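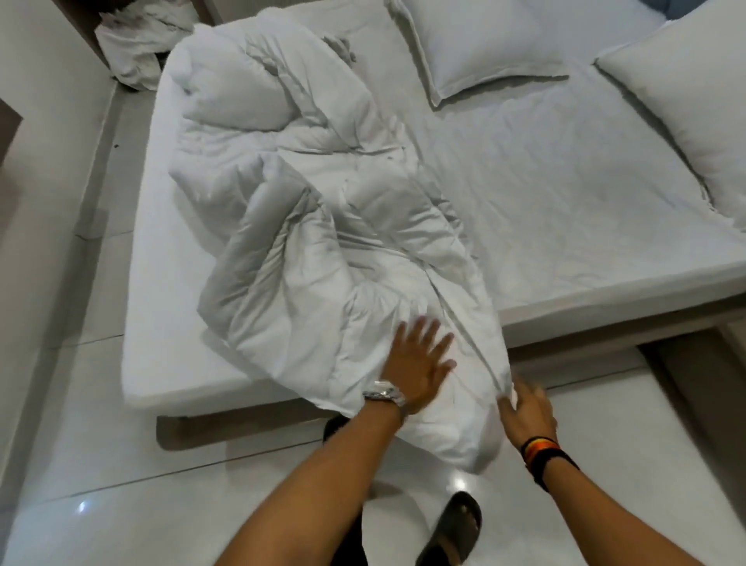 Anglers who fished Umgate Reservoir through last season told the club that the old booking arrangement left the northern swims overfished and the dam end almost untouched, and that a rotation was overdue. One member wrote in the annual survey that he had drawn the same two pegs on every visit and had stopped bringing his heavier rods.

Umgate Angling Club has now adopted a revised carp fishery plan for the reservoir. It takes effect at the start of the coming season and replaces the interim rules that have applied since December.

19 Jun 2022

Under the plan, the reservoir is divided into three zones: North Arm, Closuten Bay and Dam Wall. Each zone will be closed to fishing in turn for 21 days. Closure dates will be posted at the main gate and on the club website before bookings open. The first zone to close will be Closuten Bay, where weed growth is heaviest and where most of the spawning activity was recorded last spring.

The plan draws on a netting and tagging survey carried out by Drornix Fisheries. The survey team handled 561 carp, of which 254 were fitted with passive tags. Fish were weighed, measured to the fork of the tail, photographed on the left flank and released in the zone of capture. Condition was rated as good in the North Arm and Closuten Bay. Fish from the Dam Wall zone were leaner for their length, and the survey report attributes this to limited natural food over the gravel in deeper water.

Members who catch a tagged fish are asked to record the weight, zone and time of capture on the return card supplied with their permit. Scanners will be kept at the lodge and may be signed out for the length of a session. Tags must not be removed. Cards can be left in the box beside the lodge door or sent in with the next renewal.

Season permits will be limited to 70. Existing permit holders have first right of renewal, and any remaining places will be offered to the waiting list in order of application. Day tickets will be sold for the Dam Wall zone only. Night fishing is restricted to season permit holders, who must book a peg before arrival. No session may run longer than three nights, and a peg may not be rebooked by the same angler until two clear days have passed.

Tackle rules have been changed in four respects. Fixed lead arrangements are prohibited in all zones, and rigs must be able to release the lead under load. Braided main line is not permitted, although braided hook links may still be used. Hooks must be barbless or micro-barbed, size four or smaller. Each angler must carry an unhooking mat with raised sides, a landing net of at least 42 inches and a wound treatment kit.

Boats of any kind, including remote-controlled bait boats, remain prohibited in Closuten Bay. Bait boats may be used in the other two zones during daylight. Particle baits must be properly soaked and boiled before use. Peanuts and tiger nuts are banned.

Work on the access track is being done by Tkachenko Earthmoving and will be finished before the opening day. The contract covers regrading of the section between the gate and the lodge, two new culverts and a gravelled parking area behind pegs on the North Arm. Vehicles must not be driven past the lodge until the barrier has been reinstalled. The licence for the lower parking area has been renewed on its present terms.

Water level and temperature readings will be published every fortnight during the season. If the level falls below the lower mark on the gauge board, the club may suspend fishing in one or more zones at short notice. Bookings affected by a suspension will be moved to another date or credited.

The full plan, zone maps and permit renewal forms are available from the lodge and the club website. Media inquiries should be directed to the Umgate Angling Club office.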